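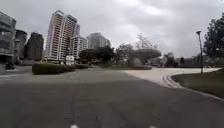 The Ground Between the Towers

Flerkstead was laid out for its skyline, and visitors still photograph the towers first. Residents, however, spend far more of their day at ground level, on the roads, paths and lawns that connect one building to the next. The district's Outdoor Spaces Review, published on June 19, 2026, is the first official study devoted entirely to that ground.

The review was prepared by the landscape office Bolerico with paving advice from Jalali. It treats the walk from a front door to the nearest shop as a single route, even where responsibility for it passes from one owner to another. Along such a route a resident may cross asphalt, stone paving and grass within a few minutes, and each surface has its own maintenance schedule. The authors recommend that these schedules be combined.

Particular attention is given to edges. A low curb keeps soil off the paving and gives the mower a clear line to follow. A clipped hedge separates the path from the apartments without closing off the view. At Flerkstead the hedges are held to waist height, a standard adopted when the Pellus garden contract was renewed and one that the review proposes to keep. 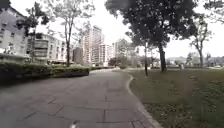
Hugo Guillot considers the standard too strict. In a written response to the review, he argued that the hedges should be allowed to grow more freely on the side facing the buildings, where ground-floor households would welcome the privacy, and that a single height for the whole district "suits the shears better than the people." Bolerico has agreed to test a taller hedge on 3 sections, beginning in September.

Stone paving raises a different set of questions. Large slabs are comfortable to walk on and can be lifted individually when a pipe must be reached, but their joints require regular inspection. Jalali advises that any slab standing higher than its neighbor be reset within 31 days of a report. Cracks in the asphalt are to be sealed before winter under a separate program.

The older trees are the element residents mentioned most often in their comments. Broad canopies shade the grass and soften the line of apartment buildings across the street, and the review advises against any new parking beneath them.

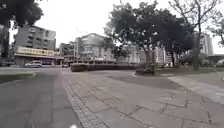
Next Steps for the District

Written comments on the review will be accepted until the end of September. Bolerico will then issue a revised maintenance calendar covering paths, lawns and hedges, and printed copies will be available at the Flerkstead district office.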